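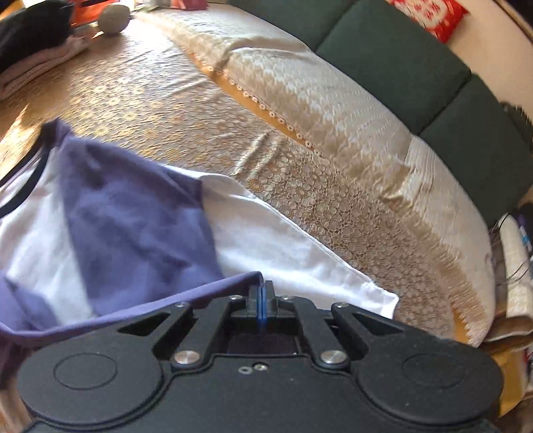
Dye transfer on white panels, color-blocked polyester/cotton shirts

Forum: Fabric Care and Laundry
Posted 30 Jan 2023

wringer_post
Question on dye bleed. The garment is a knit shirt, purple panel set into white, navy trim at the neckline. Label reads 60 percent cotton, 40 percent polyester. After the second wash the white next to the purple picked up a faint lilac cast, strongest within an inch of the seam. Navy trim has not moved. Washed warm, normal cycle, liquid detergent, then left in the drum overnight. I have nine of these for a youth team and would like to fix the process before washing the other eight.

Machine is a Botiso front loader. Water is hard here, 2 grains short of what the utility calls very hard.

tannin_line
The overnight sit is your problem. Dye that comes loose in the wash mostly leaves with the rinse water. What remains in the damp fabric travels by wicking, and it travels across the seam first. That matches your one inch pattern. If the dye had been floating in the wash water, the cast would be even over all the white.

Do not tumble dry the affected shirt. Heat makes whatever is there harder to get out.

Becerra_H
Agree on the drum, disagree that it explains everything. Purple on cotton blends is often a reactive dye that was not washed off properly at the mill. The unfixed portion comes out over the first several washes no matter how quickly you unload. Test it: wet a white cotton rag, press it on the inside of the purple panel for ten minutes, look at the rag. If it takes color from an unwashed shirt, you have loose dye, and the eight others will do the same thing.

wringer_post
Rag test done on an unwashed one. Light purple mark, clearly visible. Same test on the navy trim, no mark.

Becerra_H
Then pre-wash all eight before anyone wears them. Separate load, cold, full rinse plus an extra rinse, remove immediately, hang with the white side not touching the purple. Repeat until the rag stays clean. Mine took three rounds on a similar set.

lint_trap_49
Or just throw in a color catcher sheet and be done with it. I run mixed loads every week with those and have never had a bleed.

tannin_line
A sheet picks up dye that is in the water. It does nothing for wicking after the spin. Use one if you like, but it will not fix a load left sitting.

lint_trap_49
It works for me. Cold water, one sheet, done.

Becerra_H
Cold water is doing most of that work.

millrace
For the shirt that already has the cast, use oxygen bleach (sodium percarbonate). Dissolve it in warm water first, let the bath cool to room temperature, then soak. Start with two hours and check. Do not use chlorine bleach. Polyester will survive but the purple may go pink or brown, and you cannot reverse that.

Whatever you do, spot test inside a hem. Percarbonate can lighten some reactive dyes if the soak runs long.

wringer_post
Is Wodach powder the same thing? It is what the store had.

millrace
Read the ingredient list. If sodium percarbonate or sodium carbonate peroxide is near the top and there is no optical brightener, it will do. Brightener on white panels next to untreated ones gives you a mismatch under gym lighting.

saltbox
Skip the percarbonate and start with a plain detergent soak. Less risk, and if the dye is unfixed it is only sitting on the fiber. Lots of water, a dose of detergent, overnight, fully submerged.

tannin_line
Overnight again? That was how this started.

saltbox
Submerged is a different condition from damp in a drum. There is enough water to dilute what comes off. Keep the panels from lying flat against each other and change the water when it turns.

Becerra_H
saltbox is right about that. Use a bin, because a sink is too small. Vinegar, before someone suggests it, does not set dye on cotton. Neither does table salt.

lint_trap_49
My mother used vinegar for forty years.

Becerra_H
On what dye? It has a role with acid dyes on wool and nylon. These are cotton and polyester.

wringer_post
Results. Detergent soak, one water change, water was pale purple the first time and nearly clear the second. Lilac cast is down but still there at the seam. Two hours in percarbonate after that took out the rest except for a short stretch at the lower corner. Purple panel looks unchanged next to an unwashed one.

Pre-wash of the other eight is on round two. Rag still picks up a trace.

millrace
Leave the corner for now. Give it a few normal cold washes and see if it needs a second soak. Did you get the extra rinse setting to hold? The Botiso I had dropped it every time the cycle was changed.

wringer_post
Same here. You have to select it after the temperature.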